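I finally wrote our house rules down!

For most of the winter the rules for recording hand demonstrations at Lendcombe lived in my head and on the back of a parts box, and every new person got a slightly different version. Now there's one page, taped up by the door, and I'm so pleased with it that I want to share the bits I think other small groups could steal.

A little background. We record people doing ordinary tabletop jobs with a hand-held gripper in each hand, and the recordings go to the Vilomlow folks, who train on them. They're lovely about it, but they can only use what we send, and last December they sent back 31 takes out of 72. Ouch. I sat down with the whole pile one evening (with a very large mug of tea) and went through what went wrong. Most of it was boring stuff, and boring stuff is what a checklist is great at.

Rule one is about the start pose. Both grippers come into view and hold still for 2 seconds before anything on the table gets touched. It feels like forever when you're doing it! But a clean start makes trimming so much easier, and people settle down too – they stop lunging at the first object.

Rule two is cables. Each cable leaves the gripper toward the outside and never crosses the middle of the table. If you have to reach across yourself, stop, reset, and plan the move with the other hand. I used to think this was fussy. Then I watched a take where a cable dragged a bracelet right off its peg, and I've been a cable bore ever since.

Rule three, clear the table down to the task. Keys, tape, the hex wrench you swear you'll need in a second – all of it goes in the bin under the bench. If an object isn't on the task sheet, it isn't on the table.

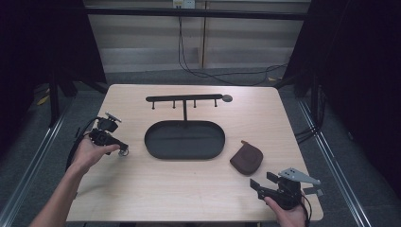

Both grippers in hand, with the jewelry stand, the tray and the little zippered pouch between them.

The small-object tasks are my favorites, and they're also where the rules earn their keep. Pegs are short, zipper pulls are tiny, and the temptation to help with a spare finger is huge. So rule four says bare fingers never touch an object during a take. If something falls, you leave it where it fell, finish the motion, and mark the take as a miss on the sheet. Please don't delete misses! Arkska, who we swapped notes with in the spring, keep theirs in a separate folder with a one-word reason, and we copied that straight away.

Rule five is rest. We stop after 17 takes, put the grippers down and shake our hands out. I picked that number by looking at where my own grip started to get sloppy, so yours may well be different, but do pick one and stick to it.

There's also a line at the bottom about naming files, which we borrowed from the Lema template and then argued over for a whole lunch. Underscores won. I'm still a hyphen person at heart.

Next I want to write a proper page on lighting, as we've only got "same lamps, same places" and that's a bit thin. If your group has a written version, I'd love to read it – leave a comment and I'll swap you a copy of ours.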